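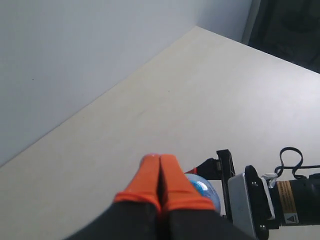

Thursday, February 16, 2023

Well, that was a day. I'd promised myself I'd be home by six and it's gone eight, and my coat still smells of hand soap.

We were back on the soap job this morning, two arms, a pump bottle and the steel tray, same as all week. One arm works the bottle while the other does the wiping in the tray. It sounds like nothing when I describe it to my mum (she thinks I teach robots to do the washing up, and I've stopped correcting her). Eino had the speed up at 80 per cent, which I wasn't mad keen on, but we had 30 runs to get through and it had behaved itself so far.

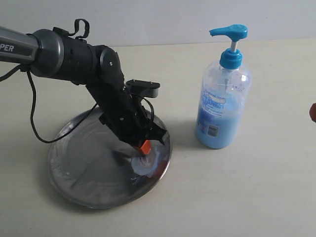
Then on the eleventh run the arm at the bottle didn't let up when it should have. It just kept leaning. I hit the stop, the wiping arm froze like a good boy, and the other one carried on pushing! Only for a moment, but I had my hand halfway to the tray because I'd been about to straighten the cloth, and I went cold all over. Stupid of me — I know the rule, hands out until both lights are red, and I've told Tarun off for exactly that.

Tarun pulled the log after lunch. 740 milliseconds between my hitting the button and that arm standing still. The other one managed it in 105. He read it out twice and Eino put his tea down.

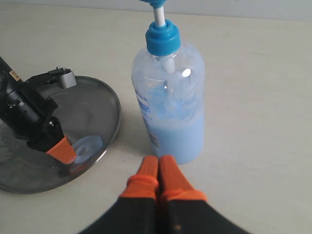 Meenakshi Suvarna, test technician

I've had to sign all this off properly in the fault book, so I may as well put the rest down while I remember it. The stop signal goes through the Drorberg box first and then on to each arm, and Tarun thinks the Skuvus software was making one arm finish its current move before it would listen. We had the same sort of lag in November and put it down to a loose plug. I don't think it was the plug now. I said so, a bit too loudly probably.

Rajeshwari was very decent. No shouting, she just asked me to show her where my hand had been, and then she stood there looking at the spot for ages. After that we did four slow goes with everyone well back from the table, to see if it would do it again. It did it once. Naturally the once was when Jagadeesh had popped out to the phone, so he doesn't quite believe us.

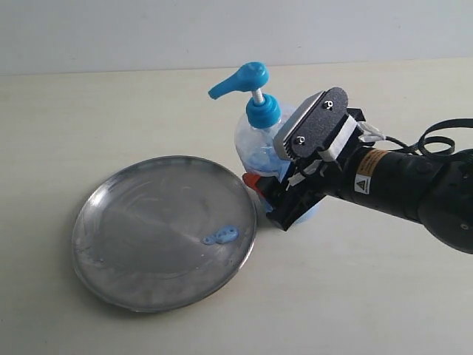 Witano Two-Arm Bench Team

So no more runs until the stop is wired straight to both arms. Jagadeesh is ringing Drorberg first thing, and I'm to write out the new hands rule and tape it up where I can see it too. Eino wants to try a lower grip limit on the bottle while we wait. Fine by me, as long as the power's off when he changes the pads.

Had beans on toast and rang Mum. Didn't mention the hand. Must buy milk tomorrow.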